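Sokol Completes Service of Hand-Held Gripper Station

Dec 23, 2023

The Sokol engineering workshop has completed the scheduled service of its hand-held gripper station and returned the station to regular use. The work covered the finger pads, the finger mounts, the camera bracket, and the written procedure that operators follow at the start and end of each session. The station is used by the Culunier project, which studies how a two-finger tool handles common household goods such as boxes, folded clothing, and small containers.

The service was carried out under the direction of Miloslav Ondrejka, who is responsible for tool maintenance on the project. It was the first full service since the station was moved to the current finger design in November. Between that change and the start of the service, the station log recorded 1,864 grasps. Partial checks had been made during that period, but the tool had not been taken apart.

The hand-held tool, known within the project as the Jiletti, consists of a black body carrying two fingers, with a camera fixed above the body and aimed forward between the fingertips. The operator holds the tool by a rear handle and closes the fingers with a trigger. The same fingers can be moved to a fixed arm, and for this reason the workshop holds the hand-held version to the same limits for wear and alignment as the arm version. A pad that has rounded at the tip, or a finger that sits slightly to one side, changes the way an object is held, and the difference appears in every recording made with that tool.

Condition on arrival

The tool was inspected before any part was removed. Wear was found mainly on the left pad, where the texture had flattened along the lower edge. The right pad was in better condition and showed light marking at the tip only. Mr. Ondrejka attributed the uneven wear to the large number of open boxes handled in recent sessions. Operators tend to place the same finger inside the box each time, and the inner finger then rubs on the bottom of the box as well as on the wall.

Play was also found in the left finger mount. The screw had not backed out far enough to be noticed in normal handling, but the fingertip could be moved by hand when the body was clamped to the bench. The camera bracket was firm. Its cable had been routed too close to the trigger linkage and showed a shallow groove in the outer jacket. The conductors were not damaged. The cable was replaced as a precaution, and the old one has been kept for bench use.

Replacement of the finger pads

Both pads were replaced, although only the left one had reached the wear limit. It is workshop policy to change pads as a pair. The new pads are blue and textured, of the same pattern as those removed, and were taken from the batch supplied by Fident. Each pad was checked against a sample from the earlier batch for thickness and hardness before being fitted.

The old adhesive was removed from the fingers with a plastic scraper and a cloth dampened with alcohol. Metal scrapers are no longer permitted for this step. An earlier replacement left fine scratches in the finger face, and the pad placed over them lifted at one corner within days. After cleaning, the fingers were left to dry, the pads were set against an alignment jig, and the assembly was held under light pressure overnight.

The finger mounts were then taken down, cleaned, and reassembled with new screws. Thread locker of the removable grade was applied to the left mount and the right mount alike. The screws were tightened in alternation, a little on each side, so that neither finger was drawn out of line. The workshop reminds all operators that these screws are not an adjustment. A finger that appears to be out of position should be reported and the tool set aside.

Handling check on household items

Once the pads had set, the tool was closed on a flat gauge and the contact of both faces was examined against a light. It was then passed to the handling check, which is performed on ordinary goods. Thin-walled boxes form an important part of this check. The grip is taken across a single wall, with one finger inside the box and the other outside, and a fault in pad alignment will usually fold or crease the cardboard before it can be seen on the gauge. 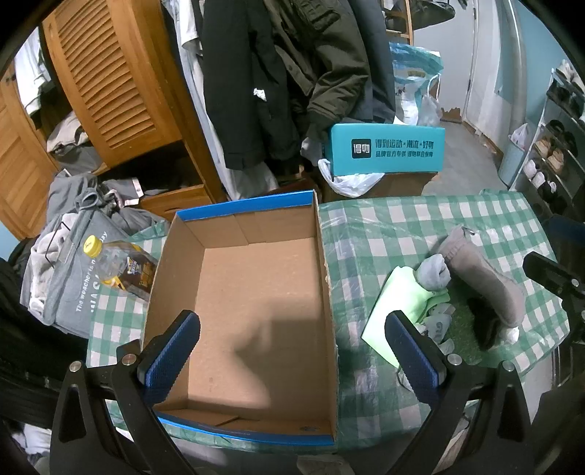
Vol. 4, No. 2

An open shoebox on a checkered tablecloth, with the left finger against the inside of the left wall and the right finger standing outside the box, is typical of the setting in which the tool is used. Both blue pads and the heads of two screws on the black hardware remain in the camera view. The workshop regards this as useful. A reviewer reading back a session can check the state of the fingers in the same footage that shows the object.

For single-wall grasps, the procedure asks the operator to lower the tool until the inner finger is well below the rim, to stop before the fingertip touches the bottom, and only then to close. The fingers should meet the wall squarely. If the rim leans to one side as the fingers close, the operator opens the tool fully, backs away, and begins again. Correcting the angle with the fingers already closed places a side load on the mounts and is the most likely cause of the play found in this service.

Folded cloth and socks are also used in the check. Soft goods place little load on the mounts, but they show whether the texture of the pads is catching evenly. A cloth that slips from one side of the grip while holding on the other indicates that a pad is contaminated or has been set at a slight angle. Lint left on the pads is to be removed with adhesive tape before the next object is handled.

Camera bracket and cable

The camera bracket was removed, wiped down, and refitted at the marked position. The bracket has a slot that allows it to slide forward and back, and the correct position is shown by a scribed line on the body. Both fingertips must be visible when the fingers are fully open and when they are fully closed. The new cable was led along the opposite side of the body, away from the trigger linkage, and secured at 2 points. The slack loop near the connector has been made slightly longer so that the operator can turn the wrist without pulling on the plug.

Following refitting, the camera calibration was repeated in full. The earlier calibration file has been archived and must not be loaded with the serviced tool. Project members who keep local copies of the settings are asked to replace them before their next session.

Changes to the daily procedure

The start-of-session check has been revised. Operators are asked to carry out the following steps in order and to enter the result in the station log:

Wipe both pads with a dry, lint-free cloth and look for lifted corners.
Close the fingers without an object and confirm that the tips meet evenly.
Hold the body still and press each fingertip sideways. Any movement at the mount is to be reported.
Open and close the fingers fully while watching the camera view, and confirm that the cable does not touch the trigger linkage.

The end-of-session check is shorter. The pads are cleaned, the fingers are left slightly open, and the tool is returned to its stand with the camera facing away from the bench edge. Storing the tool with the fingers closed leaves a pressure mark on the pads and is no longer permitted, including during short breaks.

Operators should also alternate the finger placed inside a box when working through a series of open containers. The session sheet has been given a new column for this purpose. Where the position of the box or of nearby objects allows an approach from one side only, the operator may keep to that side and enter a note. Rearranging the surroundings to make the approach easier is not required and should be avoided.

Service interval

The workshop will now inspect the pads every 4 weeks, with a full service to follow whenever either pad reaches the wear limit or any movement is found at a mount. The grasp count will continue to be kept, but it will be read together with the type of object handled. Cardboard wears the pads considerably faster than fabric does, and the total alone did not give adequate warning on this occasion.

A second set of fingers has been assembled and tested so that the station need not be taken out of use while adhesive is setting. The spare set is stored in the labeled drawer under the alignment jig. It may be fitted by workshop personnel only, and the camera calibration must be repeated each time the sets are exchanged.

Revised procedure sheets have been placed at the station, and earlier copies should be discarded. Questions about the service, requests for replacement pads, and reports of faults should be directed to Mr. Ondrejka at the Sokol engineering workshop.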